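Amley Community Help
Equipment and Budgets > Small automation

What to put in the budget for a small bin-picking cell, apart from the arm?

Posted by ornik_workshop, August 9, 2019

Good morning to all. I must prepare a plan for a picking cell in our workshop and I would be glad for advice from people who have already paid for one.

The arm itself is decided. We have a quotation from Nusar for the arm with a two-finger gripper, and my manager has accepted the price. What is not decided is all the rest. He asked me for one list with one total, and he does not want to see a second list in March.

The work is simple to explain. Rectangular sticks in two colours lie in a metal bin in no order, and the arm must take them one at a time. The bench where I would like to copy the arrangement has a bin with sloping walls, the cables go along the outside of the arm, and the bin is held with a spring clamp.

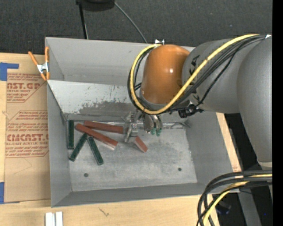

What I have in my list until now

Bin, in sheet metal, with sloping walls.
Table.
One spare set of finger pads.
Cables and cable ties.
Camera and its support.
Training for two persons.

I do not know if I should add a percentage for unexpected things, and how big. I also do not know if spare fingers are necessary when I already have spare pads. Our sticks are all of one shape, but they lie across each other, and I am worried about the metal fingers touching the floor of the bin. Thank you in advance.

3 replies

mowat_bench

Your list is good but it is short. I planned two cells of this kind and these are the lines I forgot the first time.

Fingers. Yes, buy them. Pads and fingers are two separate lines. A pad wears slowly, but a finger can bend in one second when it goes down on a stick that lies higher than the program expects. I would order two pairs together with the arm, so that you pay the delivery once.

Cable protection. If your cables will hang outside the arm, give them enough length to turn with the wrist, and buy a sleeve. Ask the supplier to show you the wrist at its furthest turn before you decide the length. I have changed a complete cable set for a loop that was 5 cm too short.

Fixing of the bin. A spring clamp is cheap and it is good for trials, when you want to move the bin every day. For production please put bolts or a proper frame in the budget. When the bin moves a little, all the positions you taught are wrong by the same little.

Your own hours. This was my biggest mistake. I wrote 9 hours for the setting up and I used 37. Most of it went into the approach of the gripper when one stick is resting on another.

Look at how near the fingers must come to the other pieces when the stick is in a pile against the back of the bin:

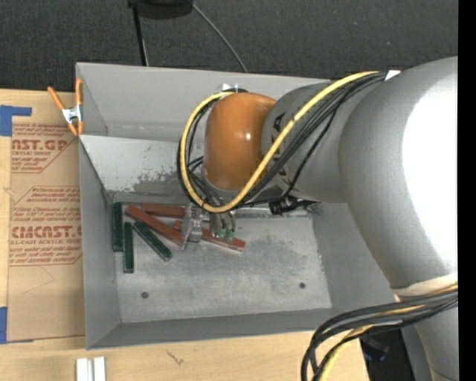

Reading time for this reply: 2 min

For this reason I would also ask the supplier for a test with your own sticks before the order is signed. Send them 50 pieces, not five, and ask them to pour the pieces into the bin. If they place them by hand the test tells you very little. Some suppliers ask money for such a test, so it needs its own line as well.

About the percentage, I use 15 for a first cell. If your manager does not like the word "unexpected", divide it between spare parts and setting up.

greyfinch

just buy a bigger bin

tolley_b

I agree with most of what mowat_bench wrote, but I would not pay for a frame in the first year. We kept our clamps and drew a line on the table beside the bin, and every morning somebody checks the line. It costs nothing.

Two things I would add. First, the safety assessment. In our case an outside person had to come twice, and both visits were on the invoice. Ask for this price now and do not guess it.

Second, the table. A wooden top is fine for trials, but check that it does not shake when the arm stops quickly. We had to buy a heavier table after the installation, and the supplier came back to set the positions again. The visit was more expensive than the table.

For training, two persons is the minimum. If you can get a third person in the same session for the same price, take it.

ornik_workshop

Thank you, this is very useful. I have added fingers, sleeve, test and safety visit, and I will write to Nusar about the 50 sticks. The table I will ask to our maintenance department, they have one in steel which is maybe free.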